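Looking After a Two-Finger Gripper on a PC Teardown Cell

Updated 7/15/22

If you run a cell that pulls memory out of old desktops, you already know the gripper is the part that takes all the punishment. I love this job, and I mean that! Twenty minutes with a hex key and a clean rag and the whole arm feels new again. Below is the routine we use on the teardown cell at Plosteo. It suits any wrist-mounted gripper with long narrow fingers, and you can do the lot without taking the arm off its base.

What you need

A set of metric hex keys (good ones, with crisp corners), a small torque driver, isopropyl alcohol, lint-free wipes, a soft brush, a feeler gauge, medium threadlocker, and one scrap PC with its case open. Keep that scrap PC! We have had the same one on the shelf since the cell was built and it's the best test fixture we own.

1. Park and lock out

Send the arm to its service pose, wrist at chest height, fingers half open. Stop the program, turn the key to manual, take the key out and put it in your pocket. If your gripper is pneumatic, bleed the line as well. Ours is electric, so we switch off the tool supply at the cabinet and wait for the lamp on the wrist to go out.

2. Clean before you loosen anything

Old computers are filthy, and all that gray fluff ends up in the finger holes and under the bolt heads. Brush first, then wipe with alcohol. Go slowly around the wrist camera window, one pass with a fresh wipe, and let it dry. You'll be amazed how many "vision faults" go away right there.

3. Check the bolts

Mark each bolt with a paint pen when it's torqued, so a glance tells you if one has crept. Any bolt whose mark has moved comes all the way out, gets cleaned, gets one small drop of threadlocker, and goes back in at the value in your gripper's manual. Do the finger bolts first and the mounting plate last. Snug them all, then torque them all, working from side to side.

4. Check the fingers for bend

Close the gripper on a 20 mm gauge block at low force and slide the feeler gauge in at the tips. The gap should be the same on both sides. Ours had drifted badly in June after a module jammed in its slot, and we only spotted it because the picks kept landing to one side. A bent finger gets replaced. Please don't try to straighten it in a vise (I did, once, and it cracked the following week).

5. Reset the tool point

Any time a finger has been off, teach the tool center point again. Touch the fingertip to your reference pin from four directions and let the controller work it out. Save the old values under a new name before you overwrite them. Then reset the cycle counter. Ours read 1,910 at the last service, and we now go in every 50 boxes for a wipe and a look.

6. Dry run over a real board

Now the fun part! Clamp the scrap PC in the nest and take the arm down by hand at 7 percent speed, thumb on the enable switch. What you're watching for is clearance. Wire bundles are the big one, because they sag over the board and a mounting plate will happily catch a loop on the way down. Stop just short of the ends of the memory modules and look at everything: the plate against the wires, the outer finger against the capacitors below the processor, the middle finger against the slots. If it's tight, lift, rotate the wrist a few degrees, and come in again. Save the approach once you're happy, then step back out along the same path.

Run it three times in manual before you go anywhere near auto. Watch the wires each time, too, as they can shift a little when the arm brushes past.

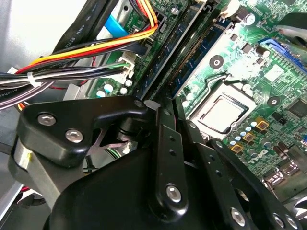
Joni Pesonen: Great write-up, thanks! One thing I'd add to step 6 is to do the dry run with two different makes of PC if you have them. Our approach path was perfect on one case and then hooked the power leads on the next model, with the same program and the same fingers. We now keep a saved approach for each case type and pick it from a menu at the start of the batch. Also, how often do you swap the paint marks? Ours wear off with the alcohol and I end up redoing them at every service.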